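Cornent Institute of Applied Automation
Robot Teaching Methods – Course Handout, Unit 5
Demonstration by Hand and by Remote Control

Purpose of the unit

This unit covers the two methods by which participants will show a task to a robot arm. In the first, known as hand guiding, the operator holds the arm and moves it through the task. In the second, known as remote control, the operator moves a separate input device and the arm follows. Both methods produce the same kind of record: a series of joint positions, gripper openings and camera views, stored together and stamped with the time.

Participants should have completed the safety briefing and read the Kuusisto notes on arm limits before attending the laboratory.

5.1 Choosing a task

A first task should be short and should have a clear end state. Moving one object onto a plate meets both conditions. The instruction is written down in one sentence before recording starts, and it is not reworded between attempts. Soft objects are permitted. They forgive a poor grasp, but they also change shape under the fingers, and the operator must allow for this when deciding how far to close the gripper.

During the approach, the operator should watch the wrist view as well as the table. The object to be picked up should lie in the space between the fingertips before the arm is lowered.

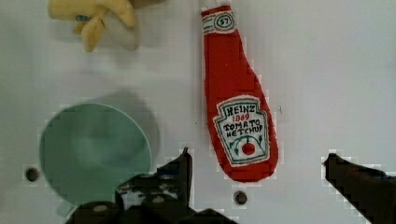

Kauko Niskanen: In my group we found the approach harder to teach than the grasp. People slow down so much near the object that half the recording is hesitation. I would ask them to rehearse the motion without recording until the pace is even.

Rehearsal is now part of the procedure. Each pair of participants completes two unrecorded runs before the first recorded attempt.

5.2 Recording procedure

The operator returns the arm to its start position and confirms that the cameras are running. The second participant reads the instruction aloud and starts the recording. The operator then carries out the task at a steady pace, releases the object, and withdraws the arm before the recording is stopped.

Each pair records 18 attempts. The starting positions of the objects are changed between attempts, within reach of the arm. Failed attempts are kept and marked as failed in the Alora log. A missed grasp followed by a clean second try may be marked as a success, with a note.

5.3 The overhead view

The wrist view gives detail near the fingers and very little else. A view from above places the gripper in relation to the plates, the cup and the other items on the table, and it is the better record for judging whether the arm took a sensible path. Reviewers should consult both.
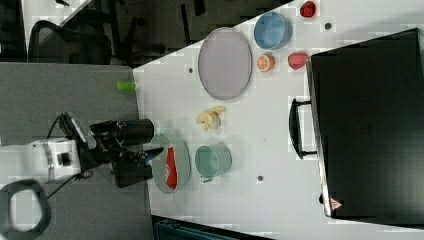

One participant asked whether a reviewer may reject an attempt that reached the goal by an awkward route, given that the robot will copy the route along with the result. The course position is that such attempts are kept, marked as successful, and given a low path score. They may be left out when the training set is put together.

5.4 Comparing the two methods

Hand guiding is quick to learn and gives the operator a direct sense of contact. Its main drawback is that the operator's hands and arms may block the camera views. Remote control keeps the operator clear of the table – at the cost of a longer practice period and a weaker sense of touch. The Drakmont exercise in the next unit uses remote control only.

Work to be handed in

Each pair submits its log, its written instruction, and a one-page comparison of one successful and one failed attempt. Submissions are due at the start of the next laboratory session.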